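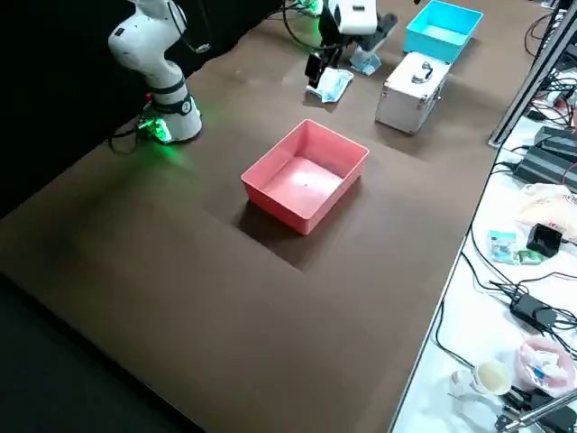
About Pirska

Pirska publishes a searchable directory of clinics, therapists, attorneys and housing providers that work with gay, lesbian, bisexual and transgender adults. The directory is free to search and requires no account. It currently holds more than 2600 listings.

How a listing is made

A provider submits an intake form covering services, languages spoken, fees, accessibility and experience with LGBTQ clients. Staff then check the license number against the state register and call the office using the number on the register. If the register and the form disagree, the entry is held until the provider corrects one or the other.

Each entry shows the month in which it was last checked. Entries are checked again every 12 months. An entry that fails two checks in a row is removed from search results but kept in our internal records, so that a later application can be compared with the earlier one.

Listings are of three types:

Verified. License confirmed, phone interview completed, written nondiscrimination policy on file.
Basic. License confirmed, interview pending.
Community. Social groups, sports leagues, choirs and reading circles. No license applies. We confirm a contact person and a meeting place.

At the last update, 1426 entries were Verified. Search results are sorted by distance and then by type. Payment does not affect the order.
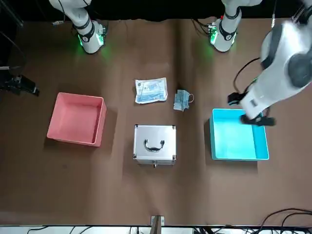 User reports

Any user can report a problem with a listing through the form at the foot of its page. Common reports are a disconnected phone, a provider no longer taking new clients, and intake paperwork that offers no way to record a same-sex spouse or a name in use. Reports are read on business days. The provider is given 40 days to reply, during which the listing carries a notice. Reports about safety are handled separately, and the listing is hidden at once.

We do not publish star ratings or written reviews. In a small town a review can identify the client who wrote it.

Privacy

Search terms are not stored with network addresses. The site carries no advertising and no third-party tracking. A "Leave page" button appears on every screen and opens a weather site in the same tab. It does not clear the browser history, and users on a shared computer should do that themselves.

Staff

Darlene Caron, director
Gemechu Tekleab, listings and verification
Elango Subramaniam, software and data
Brock Chan, community groups
Clifford McKinnon, provider relations

Background

Pirska began as a printed sheet of gay-friendly doctors kept behind the counter at the Charbonneau bookstore in Sterthorpe. The sheet became a spreadsheet, and the spreadsheet became the first version of this site. Some of the original entries are still active.

Funding

Income comes from foundation grants, individual gifts and a flat yearly fee paid by group practices with five or more clinicians. Solo providers and community groups pay nothing.

Contact

Corrections to a listing should go through the form on that listing. For anything else, write to Pirska, 1854 Prostness Road, Sterthorpe. The phone line is open Thursday from 1 p.m. to 5 p.m. We cannot give medical or legal advice by phone or mail.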